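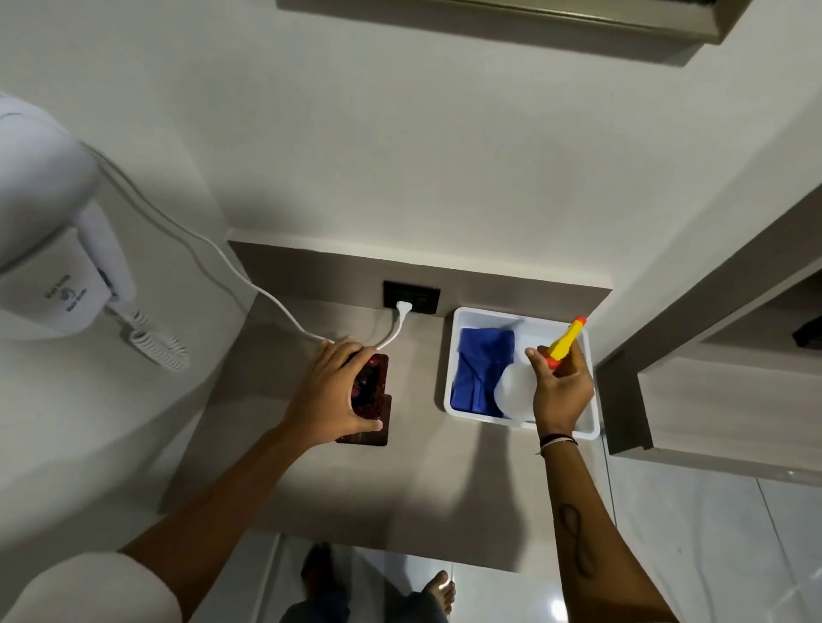

10 July 2023 — Equipment plan, counter-wiping cell

Task set for the purchase is still phone, spray bottle, cloth, tray. Two hands busy at once on a counter with cables lying across it. Budget on that basis, so a single arm is out.

Arms. Gotent quote is in: 1,548 per gripper, two needed, plus one spare set of finger pads. Lead time 6 weeks. Pirihi is cheaper per unit but wants a separate controller for each side, and we have no rack space for the second one. Leaning Gotent. Liam Bainbridge to ask whether the pads can be bought loose.

Grip range. The spray bottle decides this. The hand has to close on the nozzle end and lift clear of the tray wall. Max opening on the Gotent is 130 mm, enough for the bottle and for a phone in its case held across the width. Cloth pickup from inside the tray not checked. Need a fingertip drawing before I sign anything.

Cables. White cord on a pale wall, and a second one running to the phone. Depth sensor on the old rig lost thin cords on light backgrounds in January. Uvska sensor claims better but no loan unit so far. Hold that line open, do not order.

Consumables. 14 bottles, same nozzle on all of them. Spare trays from Lusemden. Cloths out of the general account — not this one.

Mounting. Overhead shelf limits the reach envelope from above. Measure clearance under the shelf edge before fixing column height. Floor is glossy tile, so suction feet may do instead of bolts. Ask Gotent for the base load figure.

Open: controller warranty, shipping on the second gripper, who signs for the sensor.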